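Water table is back for the summer term

If you have walked past the tea room lately and wondered why so many of us were staring at cups, there is a good reason. Cup Club is running again, and it has already become the bit of my week I look forward to most!

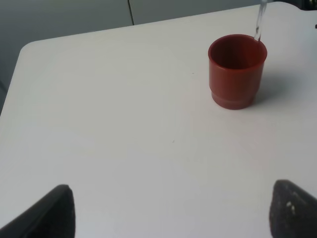
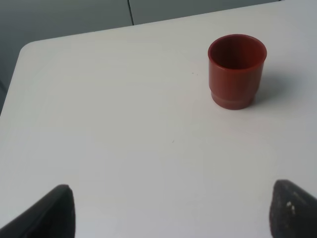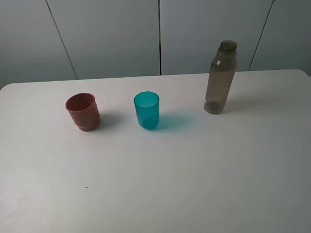

Marlina Liem
Activities Lead, Kushwaha Community Centre

Cup Club began as a rainy afternoon filler. We had a white table, a tap down the corridor and a cupboard full of odd picnic cups, and we thought pouring water might keep a few under-fives happy until the parents had finished their tea. It went on for an hour and a half. One little boy had to be carried out still holding his cup, and his mum rang the next morning to ask when we were doing it again.

So we are doing it again, every week until the end of May, in the small room next to the kitchen. We start at 10 and finish when the towels run out.

What I love about it is how little you need. The short red cup is everybody's favourite, and I can see why. It is wide at the top, so even a wobbly pour has a fair chance of going in, and it narrows near the base with a ridge that small fingers seem to like finding. The turquoise one is taller and slimmer and you can see through it, so the children can watch the water climb up the side. Put the two next to each other and ask which holds more, and you will get a very firm answer (usually the tall one, and they will not be talked out of it). Then you pour from one to the other and see what happens. I have done this dozens of times now and I still lean in to look.

The smoky-coloured bottle does most of the work as far as the children are concerned. A narrow neck gives a thin stream, and a thin stream takes ages, which they find wonderful. Geeta Dwivedi, who runs our Tuesday's-child reading corner under that lovely old name, brought her granddaughter last time and the two of them filled one cup to the very top, drop by drop, until the water was bulging over the rim. There was a lot of holding of breath. Then somebody sneezed.

A few things we have learned, in case you fancy trying it at home:

Start with much less water than you think. A cupful goes a long way on a flat table, and it goes even further on a floor.

Pick a table with a pale top if you have one. Colours show up beautifully on it, and when the light comes from one side a see-through cup throws a coloured shadow. The turquoise one gives a lovely faint blue, and several children have tried to pick it up.

Let them pour with two hands, and let them pour slowly. Grown-ups are terrible for hurrying this along – I am as bad as anyone.

Take the lid off the bottle yourself and put it in your pocket. We have lost more lids than I care to admit.

Keep one cup on its own to begin with. With five or six out at once the little ones tend to stack them and forget the water altogether, which is fine too, but it is a different game.

The older children have been getting something out of it as well. Lautaro Henríquez came along with his two, who are seven and nine, and they spent the whole session trying to pour without making a sound. It is much harder than it seems. If you let the water run down the inside wall of the cup it is nearly silent, and if you drop it straight into the middle it makes a noise that goes up and up as the cup fills. They worked out that you could stop at the right level with your eyes shut, just by listening. I have been doing it with the kettle ever since.

We would be very glad of more cups. Plastic ones only please, any colour, and scratched ones are fine. Different shapes are the most useful – short fat ones, tall thin ones, anything with a funny lip or a bump on the side. Small empty bottles with a decent neck are welcome too, as long as they have had a good rinse. There is a box by the front desk, and Zane will take things from you if the door is locked.

Spare towels would make us very happy indeed. We have 40 children on the list this term, and the airer in the back kitchen is full by lunchtime.

There is no charge and no need to book, but do bring a dry top for your child. Bring one for yourself as well. Babies in arms are very welcome to come and watch, and the kettle will be on for everybody else.

Next month we are hoping to try coloured water, which Meenakshi Shukla has promised to mix for us at home so that we can spare the kitchen sink. She says beetroot gives a better pink than anything in a bottle. I cannot wait to see it!

To offer towels or cups, ring the desk on extension 204 or leave a note in the Cup Club tray.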